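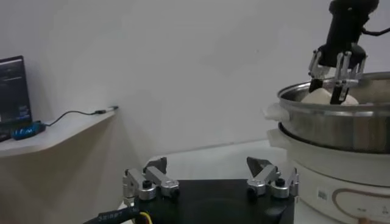

Figure 14.1 A two-fingered gripper, fully open.

Chapter 14
Drawing Up a Tournament

If you have coached for any length of time, you have probably sat on a gym floor at eight in the evening with a team of tired twelve-year-olds, waiting for a match that was supposed to start at half past five. You may have been told that the schedule "slipped." Schedules do slip, of course, and a twisted ankle or a missing referee can happen to anyone, but a good many of those long evenings were already there on paper weeks earlier, when someone sat down to make the draw.

In the chapters before this one we stayed mostly with a single team: how to pick it, how to train it, how to bring it through a season in one piece. Now we step over to the other side of the scorer's table. Sooner or later most coaches are asked to host something, and it is a friendly sort of work once you get the hang of it (I have come to look forward to it, although my family may tell you otherwise).

We will follow one event all the way through the chapter, the Bundgaard Cup, a youth handball tournament played each October in Pleltley. When Sigrún Riis took it over, she inherited a hall, a box of bibs, and a list of 30 teams with 562 players between them. She also inherited the old format, in which a team that lost its first match was finished for the day. Some of those teams had been on a bus since before sunrise, and Riis thought they deserved more handball than that. I think most parents would agree with her!

Her first idea was the generous one, pools of six, with every team meeting every other team in its pool. It is a lovely plan until you do the arithmetic. A pool of six takes fifteen matches to complete, and five such pools come to seventy-five. With pools of five, each pool needs only ten matches, and the six pools together need sixty. Every team still gets four games, the hall gets its lights turned off at a decent hour, and there is room left for a final. Fifteen matches may not sound like much of a saving, but on the 3 courts at Grallum Hall it comes to five fewer on each court, and at half an hour a match that is two and a half hours of somebody's evening.

You will notice that the pools of five bring a small problem of their own. With an odd number of teams, one of them must sit out each round. We call this a bye, and placing the byes kindly is a skill in itself — a rest between two hard matches is welcome, while a rest at the very start of the day mostly means an early alarm for nothing. Section 14.2 shows you how to rotate them by hand with a pencil and a sheet of squared paper.

After that we come to seeding. Ívar Hedegaard, who coached the Allel juniors for many years, liked to say that he would take an honest blind draw over a bad seeding any day, and there is something in that. Still, if the two strongest teams land in the same pool, you will hear about it, and Section 14.3 looks at fair ways to keep them apart when all you have to go on is last year's results and a little gossip.

The last part of the chapter deals with ties. Please don't skip it, even if it looks dry. Head-to-head result, goal difference, goals scored: the order in which you apply these needs to be written down and handed to every coach before the first whistle.

Before you read on, find the schedule from a tournament your own team has played in and keep it beside you. Mark the longest wait your players had between matches. We will come back to it in Section 14.2, when you try the same draw with the byes moved.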